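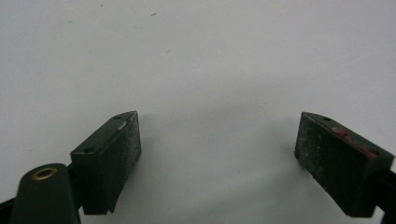
Ilton Decorative Arts Center
Gallery: The Pale Surfaces Room

The Pale Surfaces Room opened to visitors in October, after the refitting of the former reading room on the second floor of the Lūse Building. This page accompanies the room and gives a short note on each part of the display. Catalog numbers are given where a piece belongs to the permanent collection.

The room brings together panels, tabletops and wall finishes in white, off-white and light gray. It was planned by Dace Ķēniņš, Head of Interiors, with Uriel Zúñiga of the Conservation Department.

Gray-white finishes
The opening group is devoted to the cooler tones. Small flecks and faint smudges are recorded in the condition notes and are left in place unless they threaten the surface.

Panel, cat. no. 558
Gift of Dzintra Kairys. The panel came from the entrance hall of a private house and was repainted at least once before it reached the Center. The earlier layer is a warmer white and survives along one side.

Tabletop, cat. no. 782
Purchased from the Clostar workshop when it closed. The matching legs were lost before the sale, and the top is shown on a plain support made by the Center's own joiners.

Sample boards
Four boards prepared by Kęstutis Lapiņa for the Fedus housing project, each with the same paint applied over a different ground. Visitors may handle these boards. All other pieces should be viewed from behind the floor line.

Light and shadow
A matte white surface changes considerably with the direction of the light. The lamps in this part of the room are dimmed for the last hour of each afternoon, when the window side is at its best.

Care and cleaning
Surfaces are dusted with a soft dry brush. Liquid cleaners are used only with the written approval of the Conservation Department. A full condition check takes place twice a year, and the room is closed to the public until it is complete.

Visiting the room
The Pale Surfaces Room is open from 10 a.m. to 4 p.m. The elevator is to the left of the main stairs. Groups are asked to reserve in advance through the front office.

Reproduction requests
Requests to reproduce material from the gallery pages should be addressed to Kristaps Petrauskas, Collections Office, and should state the catalog number, the intended use and the date by which a reply is needed.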